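About Grumlow

Grumlow is a teaching centre for the handling, filling and labelling of small bottles. We provide short courses and day workshops for people who make or pack goods in modest quantities: soap makers, herbalists, growers who press their own oils, school enterprise groups and charities that sell at fairs. The centre is run by the Jiseck Trust, which owns the building and appoints our teaching staff.

Our history

The centre began as an evening class in a borrowed schoolroom, with one long table and a cupboard of odd jars. Demand for places soon exceeded the space, and the Trust agreed to take on the former seed merchant's premises in Curen Street. The ground floor holds the washing and filling rooms. The upper floor is given over to labelling, storage and the reference shelves. The old weighing counter remains in the entrance hall and now serves as our reception desk.

In the last teaching year, 341 people completed a course with us. Many came from outside the district, and a good number returned to take a second course.

What we teach

Our Foundation Course covers the choice of a bottle for its contents, the parts of a bottle and their proper names, the fitting of screw caps, and the keeping of batch records. Participants learn to judge a neck size by gauge and to recognise a cap that has been forced across its thread. No previous experience is required.

The Labelling Course deals with paper and film labels, and gives particular attention to the wrap-around label, in which most beginners leave a crease or a crooked join. A full afternoon is spent on this alone. Participants are asked to bring their own label designs if they have them. Advice is given on the size of lettering, on the contrast between ink and background, and on leaving enough of a clear bottle uncovered for the level of the contents to be checked.

Classes are limited to 20 people, with 2 members of staff present throughout. Courses begin at 9.30 in the morning and finish at 4. Tea is provided. Participants should wear flat shoes and tie back long hair, and food may not be taken into the filling room.

The Cui Collection

The centre is custodian of the Cui Collection, a reference set of 1,312 bottles, jars and closures, given to the Trust by the family of a retired packer. It includes glass, stoneware and plastic, and is arranged by neck size and then by capacity. Plain stock bottles are kept alongside labelled ones, so that a student may compare the same shape in use and unused. Items may be handled at the tables upstairs on request, but may not be borrowed. The catalogue is kept on cards and may be consulted during opening hours.

Our standards

All teaching is reviewed each August, when course notes are revised and worn tools replaced. We do not sell bottles or labels and we accept no payment from those who do. Bottles used for practice are washed and used again for as long as their threads are sound, after which they are sent for recycling.

Visiting and bookings

The reference shelves are open to the public from 1 until 4 in the afternoon during term. School parties are welcome by arrangement and should write to the office at least one month ahead. Course fees are payable on booking. Reduced fees are available to students and to registered charities.

From our visitors' page
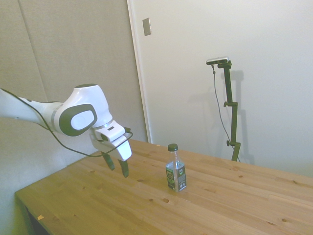
Cui: I took the Labelling Course in the spring and would recommend it, though the afternoon on wrap-around labels could easily have been a whole day. Could the office say whether the card catalogue may be copied by hand? I should like to make a list of the narrow-necked bottles for my own use.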